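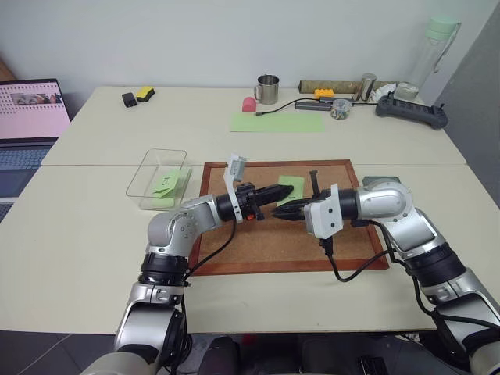 Two arms and the kanban boards: what changed for us on the floor

biljana_k
Hello all. I work in job preparation at Studard, we do small repairs and refurbishing for pumps. Each job has a paper note on a cork board, and the color says how urgent it is. Green is normal, so most notes are green. Since October we have a two-arm station that takes the notes from a clear container and puts them on the boards before the shift. Before this, it was my first task every morning. I want to ask others who had a similar change: what did you do with the time, and did your manager already have a plan for it? Mine did not, and I feel a little strange about it.
Biljana Karagiannis

oldlathe
Why not a screen? A screen costs less than two arms and it can also show red.

biljana_k
We had a screen for one year. The mechanics did not look at it. A note they can take down and carry to the bench, and they write on it. I would not like to go back.

g_liao
I am at Levometti, we have a similar cell for labels. My experience is that the time is gone in two weeks. First I had a free hour, then I was asked to check the cell, then to refill it, then to write down each time it stopped. In our first month it handled 491 labels and I wrote a comment for 206 of them. So for me the work became different, and I would not say less.
Guilan

tomcat_shift2
206 comments is a lot. What do you write in them?

g_liao
Mostly "two labels stuck together". Sometimes "label upside down". One time only "no", I was tired.

oldlathe
This is what I mean. You took a person who knows the jobs and made her a babysitter for paper.

biljana_k
I don't agree fully. Sticking notes on cork is not knowing the jobs. But when I put each note with my hand, I read it. I saw that the same customer came back three times, or that two jobs needed the same seal. Now I see the board only when it is finished and I notice less. This is the part I miss, and I did not expect it.

phan_user_77
We use Phan for planning and had the same problem. Our solution was simple: the person still writes the notes by hand, and the machine only places them. The reading stays with the person.

biljana_k
Thank you, I like this. Ours are still written by hand, but by the office, not by me. I will ask if I can take it over.

tomcat_shift2
Ask also about your pay grade. When our Tosum line came, two colleagues got "operator" in the title and nothing more. They carried the responsibility for some 700 parts per shift and the same money.

oldlathe
On this one we agree.

g_liao
Yes, and ask before you start the new task. After, it is very difficult — they say you are already doing it.

biljana_k
I have a talk with my team leader tomorrow at 2 p.m. I will write here what she says about the notes and about the grade.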